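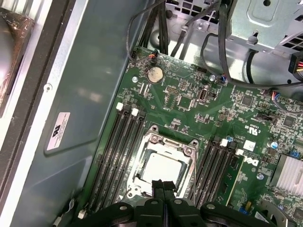
The Sayce Bench Jacket is a hip-length work jacket in static-dissipative woven cloth, made for people who sit or stand at electronics benches in cool rooms. It replaces the older Sayce smock, which had an open sleeve hem and a tie belt. The jacket has a close-fitting knit cuff, a concealed snap front and no external hardware forward of the elbow. The sleeve was drawn for reaching into equipment: on a Dell board with memory slots on both sides of the processor socket, white latch tabs at the ends of the slots and screw posts at the corners of the retention bracket, a loose sleeve hem has plenty to catch on. The knit cuff holds at the wrist bone and stays there when the arm is extended.

Style: Sayce Bench Jacket, knit cuff
Brand: Perkaston
Availability: In stock, 2,144 pieces across all sizes and colors
Ships: Orders placed before 2 p.m. leave the same working day

Shell

The shell is Postis cloth, a polyester and cotton plain weave at 153 grams per square meter. Carbon-core yarn is woven into it as a grid, visible as a fine dark check on the lighter colors. The grid runs continuously through the body panels and sleeves. At the shoulder, side and underarm seams the panels are joined with a folded seam that brings the yarn of one panel into contact with the yarn of the next, so the garment can be grounded at a single point.

Do not treat the jacket as a substitute for a wrist strap. It covers the wearer's street clothes and drains its own surface charge when grounded. A grounding snap is fitted at the left hip on the inside of the hem facing. A right-hip snap can be ordered at no charge; allow five extra working days.

Lining

The body is lined to the waist with Nolovico brushed knit at 228 grams per square meter. The sleeves are lined with a smooth taffeta so that a sweater will slide through without bunching at the elbow. The lining is attached at the neck, armholes and front facings and hangs free at the bottom. It cannot be removed. Buyers who need an unlined jacket for warm rooms should order the Sayce Light, listed separately.

Both linings are finished with the same dissipative treatment. The treatment is topical and wears down in the wash, unlike the carbon yarn in the shell, and the lining should not be counted on in any measurement of the jacket's performance.

Construction

Collar: stand collar, 1 1/2 inches high, soft interlining
Front: concealed snaps under a full placket
Sleeve: two-piece, pre-bent, underarm gusset
Cuff: rib knit with carbon yarn, 3 inches deep
Pockets: one inside chest pocket, two lower patch pockets set behind the side seam line
Back: single yoke, no pleat
Hem: straight, with side vents
Seams: safety-stitched, bound at armhole and neck
Label: woven, sewn flat on all four sides inside the yoke

There is no outside chest pocket. Pens and small drivers fall out of chest pockets when the wearer leans over, and the patch pockets are set far enough back that they do not press against the bench edge. The inside chest pocket takes a phone or a badge and closes with a flap.

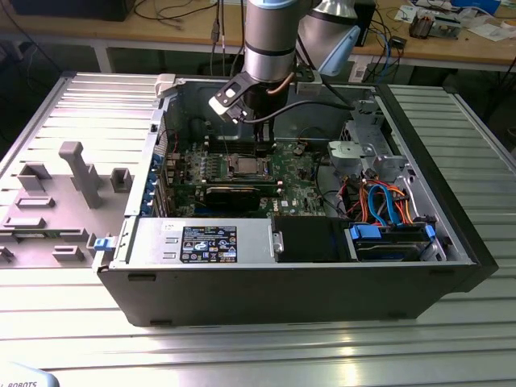
Black desktop tower on its side with the side panel removed, on a slatted aluminum worktable.

Fit and sizing

The jacket is cut to go over a shirt and a light sweater. Measure the chest under the arms with the sweater on and choose the size that matches; no allowance needs to be added. If you fall between two sizes, take the smaller for seated work and the larger if you regularly lift equipment onto a shelf.

Sizes run from XS to 4XL in regular length. Tall is offered from M to 3XL, making 13 sizes in all. Tall adds two inches to the body and one and a half inches to the sleeve. The armhole is the same in both lengths. Women's blocks are not offered in this style, and the side vents can be let out by a tailor if the hip is tight.

Sleeve length is measured from the center back of the neck to the end of the cuff. The cuff should sit against the wrist with the arm held straight forward. If it rides up more than an inch in that position, go to the tall.

Colors

Pale blue, white, slate and black. The carbon check shows on pale blue and white and is hard to see on slate and black. Cuffs are knitted to match the shell except on white, where they are light gray. Dye lots vary slightly, so departments that want a uniform appearance should order together.

Care

Machine wash warm, inside out, with the snaps closed. Use a liquid detergent. Do not use bleach, starch or fabric softener. Softener leaves a film on the yarn and raises the surface resistance of the cloth. Tumble dry low and remove promptly, or hang dry. Iron on medium if required, avoiding the cuffs. Do not dry clean.

Check resistance from sleeve to sleeve before first use and again at whatever interval your own program sets. A jacket that fails after washing should be washed once more without detergent and tested again. If it fails a second time, take it out of service.

Repairs and alterations

Cuffs can be replaced. They are sold in pairs by size and color and are attached with a single seam. Tears in the shell may be patched with Postis cloth from the repair pack, stitched through on all edges; iron-on patches interrupt the grid and should not be used. Do not sew on name badges or emblems across a seam. Embroidery is available on the left chest before shipping, up to three inches wide, in polyester thread.

For quantity orders, fit samples or cuff replacement, contact Tegwen Humphreys in the Perkaston workwear department. Fit samples are lent for ten working days and must come back unwashed with tags attached. Embroidered pieces cannot be returned.

Related items: Sayce Light (unlined), Sayce long coat, replacement rib cuffs, Postis repair pack, coiled grounding cord.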